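Leave the Cable on the Outside

By Kirsty Sutherland

Every few months a visitor to our lab in Bruvcombe asks when we are going to tidy up the arm. They mean the cables. The proper way, they say, is an internal dress pack or at least a molded conduit, with everything hidden from the flange back to the base. I have looked after this cell long enough to have an opinion on that, and my opinion is no.

Our cell is a picking cell. The arm works over a metal bin all day, and the gripper changes more often than the objects do. In November we had it off the wrist 21 times. Each of those changes meant unplugging the signal lines, checking the connectors and plugging everything back in. With the cables strapped along the outside of the forearm, the job takes 8 minutes. Aarne Halonen timed it, and he is not a fast worker.

We did try the other way. Clideo sold us a covered dress pack and it looked very good. Then one conductor went open near the wrist, on and off, only at certain angles. Finding it took two days and most of the cover had to come off first. After that the cover stayed in a drawer.
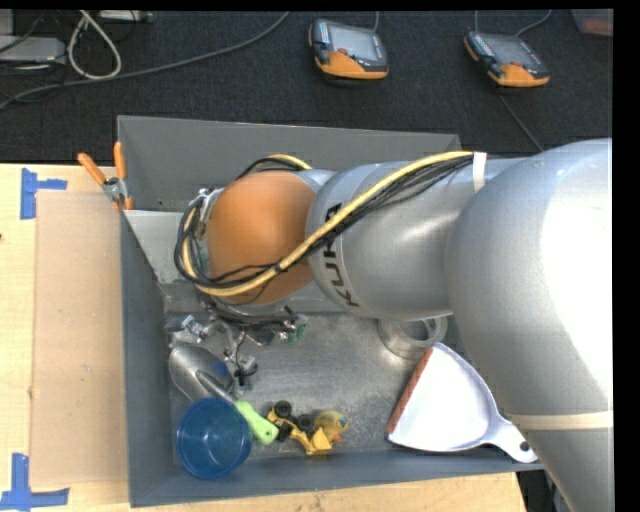
A cable on the outside can be looked at. You can see a loop getting tighter as joint six turns, and you can see where a jacket is starting to rub. Nuanchan Rojanasak does a walk-around each morning before the drives go on, and she has replaced three cables before they failed. I can't think of one we caught early when they were covered.

The usual objection is snagging, and it is a fair one. A loose loop at the wrist can catch on a bin wall or on something in the bin. The answer is to set the slack properly. Put the wrist at the far end of its travel, leave a bit more than it needs, fix the strap on the forearm, and then run the whole set of poses at low speed with a hand on the pendant. Do it again after every tool change - including the ones that seem too small to matter. Chiharu Kamata also keeps a software limit on wrist rotation, which costs us a few grasp angles. I would pay that again.

I feel the same way about how a bin is held down. People want a machined fixture. A clamp on the rim goes on by hand and comes off by hand, and if the bin has shifted you check the calibration and move on. The fixture Gill quoted us was 566 dollars, for a bin we might swap out next season.

None of this applies to a welding line, or to a cell that runs one tool for ten years behind a fence. Mackenzie Lemieux came to us from a plant with 70 arms, all dressed alike, and she is right that our way would be a mess there. But a research cell gets taken apart for a living. It should be set up for the person who has to take it apart, and at the moment that is usually me, on my knees, with a flashlight and a bag of straps.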